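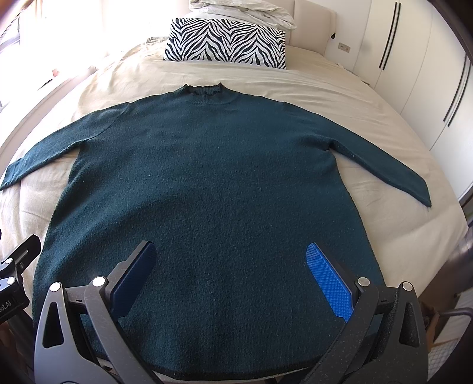
The arm does not know that it is holding the sheet, Benjie Sarmiento wrote in the fault log in February, so it goes on lifting until something else stops it. We begin this section with his remark, as it names the failure more clearly than our own first report did. In that report we called the event a "tracking error", and we looked for the cause in the wrong part of the system for several weeks.

The fault was first seen at the Hustulbridge site during the evaluation of the Juvon folding policy. The policy was trained on 435 demonstrations of folding on a bed, all made with hand-held grippers, and it was then run on a pair of Kasex arms. We carried out 50 trials. In eight of them one arm closed on the garment and on the bedding under it at the same time. When the arm began to lift, the sheet rose together with the garment, the load on the wrist increased, and the motion continued. In the worst trial the load passed 70 N before the operator pressed the stop button. No person was inside the working area, but the second arm was still moving towards its own grasp, and the distance between the two wrists became smaller than our safety rule permits.

5.2 Where the double grasp comes from

We first suspected the depth estimate. Thongchai Petchrat repeated the calibration of both arms and found no change large enough to explain the fault. We then replayed the commands of the eight failed trials without any cloth on the bed. In each replay the finger tips arrived at the commanded height. The height itself was therefore correct in the sense of the controller, and the question became why the policy asked for it.

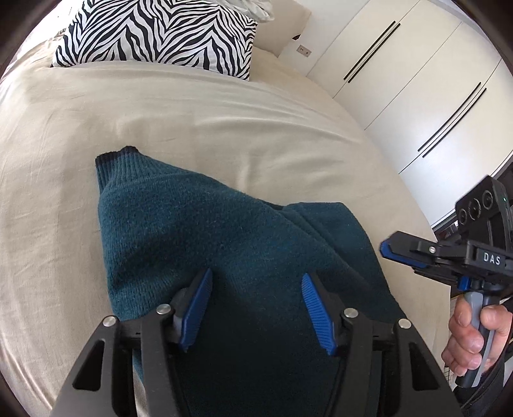
A grasp on bedding is difficult mainly for the reason that the support is also a cloth. On a table, a finger that goes too low meets a hard surface and the contact force rises at once. On a bed the finger sinks, the sheet forms a small wave between the pads, and the force stays low. A human demonstrator handles this without much thought and corrects the height by feel. The position of the tool is recorded, but the light pressure of the hand is not. In Figure 6 the blue pads of the nearer gripper stand wide apart with the teal knit between them, and the sheet beside the garment already has shallow wrinkles of its own. If pads are closed from such a wide opening, they collect whatever is loose between them, and one layer of wrinkled cloth gives the policy little help in telling it from another.

We checked this explanation against the demonstrations. Two of the authors separately marked the moments when the pads closed and looked for movement of the sheet just after. Such movement was present in some demonstrations in which the fold was completed well. The demonstrator had opened the gripper a little, let the sheet slip out, and continued. Our filter had kept these recordings as good ones – it tested only the final shape of the fold. The policy thus learned the deep grasp, but it learned the small release after it poorly, as the release is short and looks different every time.

5.3 Why the stop came late

The second part of the fault is a matter of safety and does not depend on the policy. The force monitor, taken over from the earlier Thongdee cell, was written for rigid parts. It compares each force reading with the one before it and stops the arm when the difference is large. A sheet that is tucked under a mattress does not produce a large difference. It stretches slowly, and every single reading looks harmless beside the last.

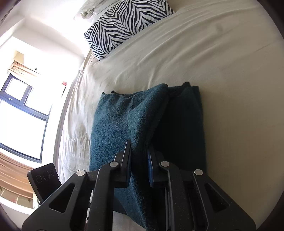
The monitor had a fixed upper limit as well, but that limit was set so high that it protects the gearbox only. In none of the eight trials did the monitor stop the arm by itself. All eight were ended by the operator, and in our opinion this is the most serious result of the whole evaluation. An operator who watches a slow folding task for many hours cannot be the only protection against a rising load.

We made three changes. The fixed limit was lowered and is now applied to each wrist separately. A second test was added that follows the load over the full length of the lift, so that a slow and steady rise also leads to a stop. Finally, when one arm stops, the other must stop too; before, it was free to finish its movement. Sarmiento argued for a further rule, namely that the arm should open its fingers after such a stop. We did not adopt it, for a stretched sheet that is released suddenly may throw the garment or strike a person near the bed. At present the fingers stay closed and the operator lowers the arm by hand control.

The demonstrations with visible sheet movement were not removed. They contain the only examples of recovery that we have, and Petchrat is now labelling the release in each of them by hand. The training with these labels was not finished when this paper was submitted, and we therefore give no success rate for it.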